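Reseña: atril de lectura Prasholm, de la casa Derkach

Sección de regalos y accesorios para lectores. Octubre de 2026

El atril Prasholm se presenta como un obsequio para quienes pasan muchas horas ante un libro, ya sea en el escritorio, en la mesa de la cocina o en una sala de estudio. La redacción de Cakangate lo ha utilizado durante el mes de septiembre con novelas de bolsillo, manuales universitarios y un diccionario de tapa dura, a fin de valorar su utilidad en condiciones corrientes.

Presentación y montaje

El producto se entrega en una caja de cartón sobria, apta para regalo sin envoltorio adicional. Incluye la base, el respaldo de haya, dos sujetapáginas metálicos y una hoja de instrucciones en cuatro idiomas. El montaje no requiere herramientas: el respaldo se encaja en la base y se fija con una pieza giratoria. La traducción española de las instrucciones contiene varios errores – ninguno de ellos grave – que convendría corregir en próximas ediciones.

Uso diario

El respaldo admite cinco inclinaciones. Las tres intermedias resultan adecuadas para la lectura prolongada; la más vertical obliga a ajustar los sujetapáginas con cierta fuerza y puede marcar el papel fino. Con un ensayo de 271 páginas el conjunto se mantuvo estable en todas las posiciones. El diccionario, en cambio, venció el respaldo en la inclinación más baja.

Rigoberto Contreras, responsable de la sección, empleó el atril para cotejar pruebas de imprenta y destaca la comodidad de tener el texto a la altura de la pantalla. Echa en falta, no obstante, un reborde inferior más profundo.

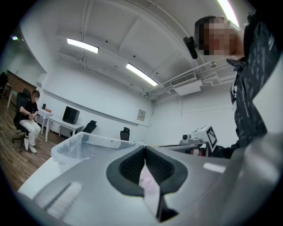 Comparación con el modelo Muritton

El Muritton, del mismo fabricante, es más ligero y se pliega por completo, por lo que se adapta mejor a los desplazamientos. Su superficie es menor y no sostiene con seguridad los volúmenes de gran formato. Para un puesto de lectura fijo se recomienda el Prasholm.

Valoración

Puntuación: 90 sobre 100. Se descuentan puntos por la rigidez de los sujetapáginas y por la ausencia de recambios en el catálogo actual. El grabado del nombre en el respaldo es opcional y debe solicitarse al formalizar el pedido; los artículos personalizados no admiten devolución.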